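How to Write a Short Review of a Scholarly Book

Most journals in politics and history take book reviews from graduate students and independent readers. The work is unpaid, but you keep the book and you get something in print. These steps assume a review of 867 words or fewer, the upper limit at Bamora and a common length elsewhere.

Step 1. Pick a book you can judge

Look at the journal's list of books received and choose one close to your own reading. You don't need to be an expert on the whole subject. You do need to know two or three earlier books on the same question – enough to tell which parts of the argument are new.

Write to the reviews editor before you start. Give your field, the title you want and the date you can deliver.

Step 2. Read it twice

Read the introduction and conclusion first, then the whole book in order. On the first pass, write one sentence per chapter saying what the chapter claims. If you can't do it, mark the chapter and come back.

On the second pass, check the notes. A book on the history of parliaments may run to 539 pages and still rest on a handful of archives. See which countries the sources come from and what languages they are in. Copy down page numbers for anything you may quote.

Step 3. State the argument early

The main claim of the book should appear in your first 100 words. Put it in your own words and avoid the jacket copy. Readers often stop after one paragraph, and that paragraph should tell them what the author thinks.

A plain opening works well: "Van Damme argues that city councils learned to keep minutes from merchant guilds, and that voting rules came later." Then say what kind of evidence the book uses.

Step 4. Summarize less than you want to

Keep summary to half the review. You don't have to mention every chapter. In an edited collection, choose three or four essays and say in a line what the rest deal with.

Step 5. Make one main criticism

Choose the weakness that matters most to the argument and explain it with a page reference. A gap in coverage is worth raising if it changes the conclusion. Misprints are not, unless they affect dates or figures. Don't fault the author for writing a different book from the one you wanted.

Praise needs the same care. "Important" and "timely" say very little. Name the chapter that a teacher could assign, or the table that other scholars will use.

Step 6. Cut and check

Leave the draft for a day or two, then cut around 70 words. There are nearly always that many in the first and last paragraphs. Check every quotation against the book, and put the publisher, year and page count in the heading in the journal's style.

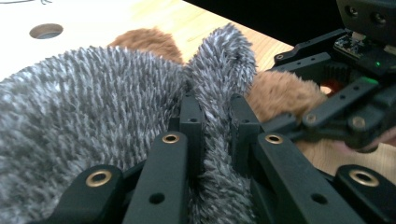

Conder wrote in to ask whether it is acceptable to review a book by someone you once studied with, and added that the reviews editor at Onus had said yes, as long as the connection was declared in the first email. Policies differ on this – ask before the book is mailed to you.

Step 7. Send it

Send the review as a plain document with no footnotes unless the journal asks for them. Put a two-line biography at the end. If you haven't heard back in six weeks, a short follow-up is fine. Proofs usually have to be returned within a few days, and at that stage you can correct errors but not rewrite.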